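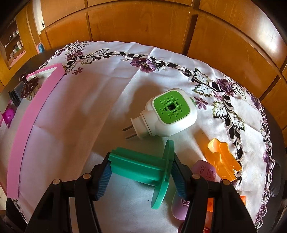

A plug-in mosquito repellent heater is a small household device that warms an insecticide-treated mat, or in other designs a little bottle of liquid, so that the active ingredient drifts gently out into the air of a room. It belongs to the same large family as the mosquito coil and the citronella candle, but it needs no flame and makes no smoke, and that goes a long way toward explaining why so many homes in warm places keep one in a drawer. The usual body is compact and light. A typical heater has a white housing, a round plug base with two flat metal prongs, and a square top plate, sometimes in a cheerful color such as bright green, perforated with a pattern of small square holes around a central opening. It is a modest thing to look at, and it sits quite happily on an embroidered tablecloth among the other odds and ends of the house until evening comes and somebody wants it.

How it works

Inside a mat heater is a small heating element that warms a plate when the device is plugged in. The mat, a piece of absorbent card or fiber treated with an insecticide (very often one of the pyrethroids), rests against the plate and slowly gives up its contents as vapor. Most mats are dyed, and the color fades as they are used up, so a pale mat is usually a tired one. Liquid types do the same job with a wick that draws the fluid up from a bottle and past a heated ring - a bit more expensive to buy, as a rule, but a bottle lasts many nights where a mat is commonly meant for a single one.

Use in the home

The heater is generally switched on a little while before bedtime, in a socket that isn't hidden behind a curtain or a bed. Manufacturers' directions differ on room size and airflow, and the label on the packet is always the thing to follow. The top should never be covered while the device is running. Heaters are kept out of reach of small children, and away from fish tanks, as pyrethroids are very harmful to fish. Cats are sensitive to some of them too.

Plugs are a perennial small annoyance. Flat prongs suit some countries and round ones others, and a heater brought home from a trip may need an adapter, and must of course match the local voltage. Some models have a base that turns so the top can face upward whichever way the socket is set.

Care and storage

A heater should be unplugged and left to cool before the mat is changed or the housing is wiped, and only a dry cloth is used. In the town of Wenddale, where the mosquito season trails off in November, households traditionally put the heater away with the summer linens, and the local writer Declan Kershaw devoted a fond chapter of his household handbook to the custom. He advises keeping unused mats sealed in their foil, in a cool cupboard well apart from food - and writing the year on the box.

See also: Mosquito coil; Mosquito net; Insect repellent; Citronella oil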